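Grallumero postpones second robot arm, puts the money into grippers

COLOMBO, Sunday, November 28, 2021 - The Grallumero workshop will not buy a second robot arm this winter. After two meetings on the budget, the members decided to spend on gripper fingers, spare pads and paper, and to look at the question of the arm again when the lease of the room has been renewed.

The workshop, which teaches robots to handle light materials such as paper and thin card, had asked for offers in September. Two suppliers answered. Brarix proposed a complete arm with its controller and a service contract of three years. Prurlow proposed a smaller package: several sets of printed fingers, pads in two hardnesses, and a day of training for the staff.

"The arm we have is not the problem," said Lucrezia Sorrentino, who keeps the budget of the workshop. "It stands still many hours in the week, and it stands still when we wait for fingers. So a second arm would wait also."

Under the new plan, 700 euros go to fingers and pads, 300 to paper and 187 to a cabinet with a lock. A further 417 euros stay in reserve for repairs. Cosimo Piras, who had spoken in favor of the Brarix offer, voted for the plan at the end, but he asked that the supplier be informed politely and that its price be kept on file.

Paper folding is the task that uses the fingers most. The arm must close on a thin fold and hold it without crushing it, and even small wear on the inner side of a finger changes the result. Said Berrada has kept a wear log since September and will now decide when a set is replaced. Until now the sets were replaced when somebody complained.
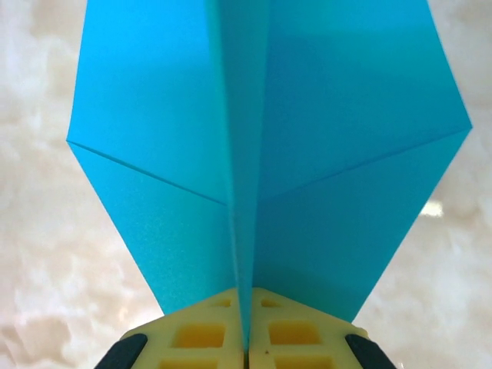

Can the workshop still take outside work with only one arm?
Outside work continues as before, but requests must arrive two weeks in advance, and the mornings are kept for the workshop's own folding tests.

Yến Đàm, who prepares the paper, asked for one change to the order. The thicker sheets will be bought in smaller packs, because in the damp months they curl on the shelf and a part of every large pack is lost. The change was accepted without a vote.

The first order to Prurlow leaves this week. Giorgia De Luca will receive the parts and check them against the list, and she will also arrange the training day - probably in the new year, as the supplier has few free dates before then. Members who want to attend should write their name on the sheet next to the door.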